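Student Projects, January
By Josefina Navarrete

The chip is there, but the phone number is old: lost cats and owner records in Genville

1. Why I chose this topic

In my second month in Genville I found a cat in the bicycle storage of my building. She was friendly and fat, and clearly she had a home. I carried her to the Yakubu clinic in a sports bag, and the nurse passed the scanner over her shoulders and found a microchip at once. I was very happy and thought that the story was finished. Then the nurse called the number in the record and it did not exist any more. The address was of a house where other people lived already. The cat went to the Drasgate shelter and stayed there for weeks, although she had a chip and somebody had paid for it.

When I had to select a theme for the project in Animals and Society, I remembered this cat. My question is simple: why do people who have a chip in their cat not update the information, and what could make them do it?

2. What is known before

A microchip does not contain a name or a phone number. It contains only a code, and this code must be connected with a record in a database. In our region most clinics use the Nisteo registry. The clinic makes the first registration on the day of the implantation, and after this moment the owner is responsible for all the changes. I asked many classmates about this and a large part of them believed that the chip works like a GPS, or that the clinic updates the record automatically when you give them your new telephone.

My supervisor recommended me to look not only at the moral side ("people are careless") but also at the process. This was good advice. I had written a first introduction which was rather angry with the owners, and I deleted it.

3. Method

The work had two parts. In the first part, the Drasgate shelter let me read their intake book for cats. It has 2090 entries, the oldest ones handwritten. For every cat there is a column "chip" and a column "owner reached". The names of the owners were covered by the staff before I received the pages, so I could not see private data. The handwriting in the older pages is difficult, and where I could not decide what was written I put the entry in a group "not clear" and did not use it.

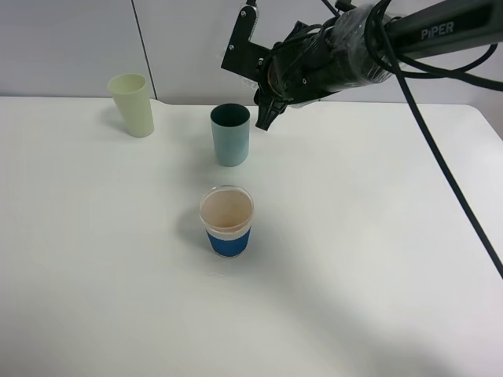
In the second part I talked with 20 cat owners in the waiting room of the Yakubu clinic. The clinic gave me permission to come on Monday afternoons, during five weeks. I used a short list of open questions, for example "When did you last look at your cat's record?" and "What would you do if you change your phone?" I wrote the answers by hand, because some people did not feel comfortable with a recorder. At the end of each conversation the receptionist offered to scan the cat for free, and the owner could check together with her if the record was right.

I must mention one limit already here. People who sit in a waiting room are people who take their cat to a veterinarian. The owners who never go were not in my group, and maybe they are the most important ones.

4. Results

4.1 The intake book

In the older pages the main problem is that the cats have no chip. In the newer pages the chip is more and more common, but the column "owner reached" does not improve in the same rhythm. Many times the note beside it is the same: "no. not in use". In other cases the number works but it belongs to the previous owner, who gave the cat to a cousin or sold it through an advertisement and never transferred the record.

The staff told me that these cases cost them more time than cats without chip. When there is no chip, they publish the announcement the same day. When there is a chip, they first try to call, then send a letter to the address and wait for the answer. Meanwhile the cat occupies a cage, and the real owner is perhaps looking at the announcements and does not find it there.

4.2 The owners

The most frequent answer to my first question was a laugh. Several persons did not remember which registry it was. One man showed me a plastic card with the chip code that he had kept in his wallet since the cat was a kitten, and he believed that this card was the registration. A woman had moved house and had changed the address at the bank, the school and the library, but, in her words, "the cat does not receive letters".

Price was mentioned less than I expected. The change in the Nisteo registry is free if you do it online, but you need a password which was sent in the first letter, and hardly anyone still has this letter. To get a new password you must send a copy of the vaccination booklet. Two owners had started this procedure and stopped in the middle. I tried it also, for my aunt's cat, and I needed two evenings.

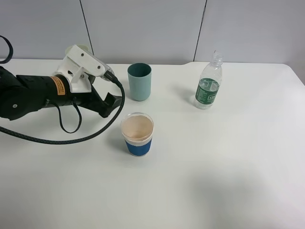

Owners who had once lost a cat were different. They all knew where the record was and when they had corrected it last. One of them checks it every year on the birthday of the cat.

5. The leaflet

As the practical part of the project I wrote a leaflet of one page with the title "Did you move? Your cat moved too". It explains how to find the registry, how to ask for a new password, and what to do when you give a cat to another family. The shelter corrected my text (I had written "expired cat" in one place, which has another meaning) and printed 800 copies. The clinic puts one in each vaccination booklet now. I cannot say yet if it has an effect. For this the intake book must be read again after a longer period.

6. Discussion

I think the vaccination visit is the best moment for the update. The cat is present, the owner is present, and a scanner is in the drawer. It takes less time than the weighing. The receptionist at Yakubu was not against this, but she said correctly that the clinic cannot change the record without the password of the owner, so the registry would have to permit it. I wrote to Nisteo with this suggestion and received an automatic confirmation.

If I did the project again, I would also interview people who gave a cat to somebody else. The transfer between private persons is the weakest point in the book, and I noticed it too late.

I thank the shelter and the clinic for their patience. The cat from the bicycle storage was adopted by a family in Drasgate, with a new record.

Comments

marlow_t: Read this at breakfast and went to check ours. Number was from two phones ago. Password letter, of course, no idea.

Petra: We foster for another shelter and the transfer thing is so true. Half the kittens given away "to a good home" are still under the first person's name years later. Can the leaflet be downloaded somewhere?

Josefina Navarrete: Thank you Petra! Not yet, I will ask the shelter if I may share the file.

gk: You say older pages and newer pages but no table. Would have liked to see the split by year.

We use cookies to remember your settings and to see which pages are read. Accept all | Only necessary | Read more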